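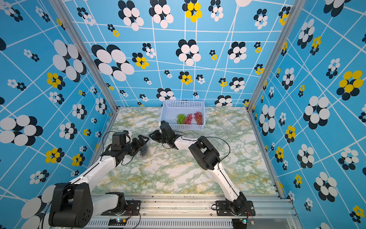 The Gendell cell is a two-arm tabletop robot cell used for fruit handling trials, mostly the moving of grape bunches between clear clamshell containers and a perforated plastic basket. It was assembled by a small group led by Liviu Enache and is best known outside that group for its maintenance log, which is longer and more useful than anything written about its performance. Claims made for the cell should be read with some care. Its published results come from the people who built it, and no outside party has repeated them.

Construction

Both arms stand on black mounting plates fastened to an aluminum rail along the front of the table. The builders say the rail lets an arm be shifted sideways and bolted down again in 11 minutes. The log records one such move, in April, and the recalibration that followed took the rest of the afternoon. The enclosure walls carry a blue print with white grid lines and flower-like groups of circles. The tabletop has a marble pattern. According to the project notes, the print was chosen to make the background harder for the vision software. How much harder was never measured.

Each arm ends in a two-finger gripper. The fingers are the parts most often replaced. Early sets were supplied by Flukavano and were swapped for a design by Petrică Pană after the tips began to bend inward. Whether the newer fingers last longer is unclear, as the log stops recording which set is fitted partway through the second batch.

Camera mounting

A small camera module is held above the wrist by a white 3D-printed bracket. The bracket is cheap to reprint and easy to knock out of line, and a camera that has shifted slightly gives no warning. The arm simply starts closing beside the stem. The builders' manual calls the mount "self-locating," a generous term for a part that has to be checked with a gauge before each session.
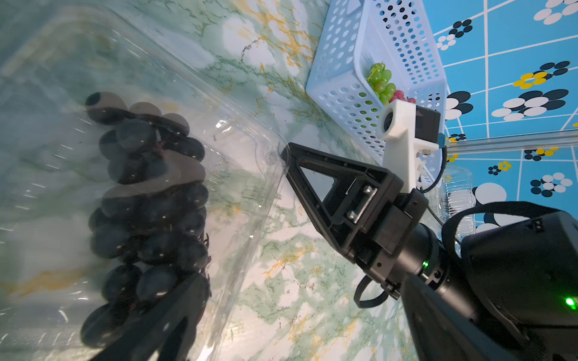

How often do the finger bolts need tightening?
Every 600 grasps, according to the manual. The log shows them being tightened well before that on most days, usually after a finger has touched the rim of a container.

Routine care

The daily routine was written by Maricica Văduva and has changed little:

Power down both arms and support the forearms by hand until the joints go slack.
Wipe the fingers with a damp cloth. Juice left overnight dries to a film and changes the grip.
Brush out the grooves of the front rail.
Check that the wrist cable hangs free and does not catch at full reach.
Power up one arm at a time and run the homing routine.

The cable check matters more than its place in the list suggests. Of 32 faults entered in the log, most are put down to "software," but several of those were closed after a connector was pushed back in. Souad Kamel's review of the entries moved them to a wiring category. The summary on the project page still uses the old labels.

Loading the table is also done by hand. Containers go out open, and the bunches are laid with the stem where a gripper can get at it. Critics of the cell regard this as a large part of the work, done by a person and left out of the timing.

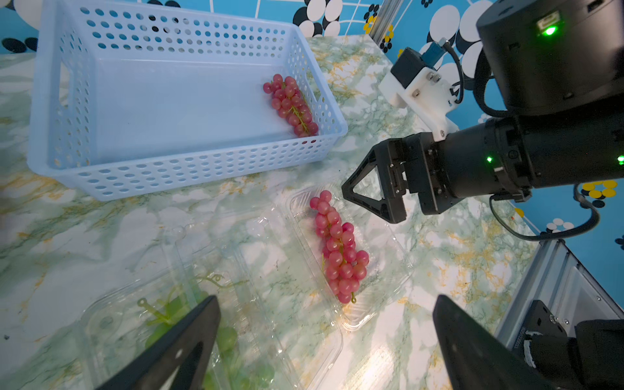 Zamfira Stanciu has argued that the hand loading is no secret and no different from the way any bench cell is fed, and that a fair complaint would be about the homing routine, which drifts by 3 millimeters over a long session and is corrected by eye.

The drift has been traced to the shoulder motor of one arm. A replacement from Bodance was fitted and later removed, with the note "no change" and nothing further. The original motor is back in place.

See also
Abubakar gripper test
Clamshell packaging
Wrist camera calibration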